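Foro > Robótica doméstica > Servicios y alquiler
Tema: Zokora por suscripción, ¿alguien lo ha pagado de verdad?

tornillo_flojo escribió:
Me ofrecen el plan de ordenar salón de Zokora: 3000 euros de entrada y 113 al mes. El comercial solo habla de cojines y mantas. Pego dos capturas de la demo, a ver qué opináis.

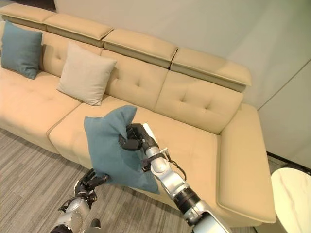
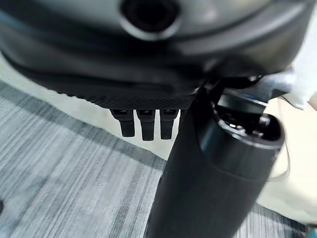 Re: Zokora por suscripción

marga_bcn escribió:
Por ese dinero le pido bastante más que coger un cojín por una esquina. ¿Lo deja bien puesto o lo suelta donde caiga? En una foto eso no se ve.

Drosero escribió:
No seáis tan duros. La tela es de lo más difícil, se deforma al agarrarla, y en la primera captura usa las dos manos. A mí me parece mérito.

tornillo_flojo escribió:
Mérito sí, pero yo pago por un salón recogido. Y ese cable negro que hace un bucle junto a la muñeca, con mis gatos, dura hasta el jueves.

marga_bcn escribió:
Además es un sofá liso, de color claro, con cojines que destacan. Que lo prueben en el mío, gris con cojines grises.

Drosero escribió:
Eso te lo compro a medias. Sjöberg cobra más y tampoco enseña nada con poco contraste.

pepe_lumbre escribió:
Leed el contrato: permanencia de 43 meses y 4 visitas técnicas incluidas. La quinta va aparte y no ponen precio. Yo pedí la tarifa en febrero y sigo esperando.

tornillo_flojo escribió:
Lo de la permanencia no me lo había dicho. Les pido una prueba en casa y, si ponen pegas, lo dejo.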